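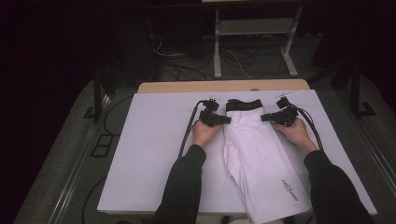

Keeping whites white

I have been doing the wash in this house on Holzer Street since 2015, and in all that time the question I get asked most (usually by a niece or a neighbor, usually holding something gray) is how to keep white things from going dingy. Well, pull up a chair, because I have opinions.

Start before the washer. Wash whites only with whites, and I mean it — a pale yellow sock is not white. Turn shirts inside out so the collar and underarms get the worst of the scrubbing. If something has a dark band or trim on it, use cool water the first few times and don't let it sit wet in a heap.

Use less soap than you think. My friend Leonie Lanz poured in a full cap for years and couldn't understand why her towels felt like cardboard! Half a cap does nicely for a normal load, and if your water is hard like ours in Drumlow, add half a cup of washing soda too.

Fold while it's still a little warm. Lay the piece on something flat and clean, smooth it from the middle out with your palms, and then bring one side over along its length. Cotton creases if you so much as look at it, so go gently and don't fuss over every ripple.

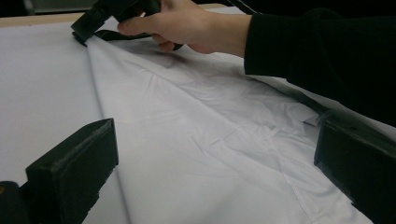
Putting them away

Whites yellow in the dark if they're put away with any soap or skin oil left in them, so give the good ones a second rinse before they go in the drawer for the season. I do mine in February, when there's not much else doing. Skip the plastic bags and use an old cotton pillowcase, and refold everything on a different line every few months so the creases don't set.

Contact Leonie or me through the Cludumside Home Page | © Cludumside Household Tips | Back to top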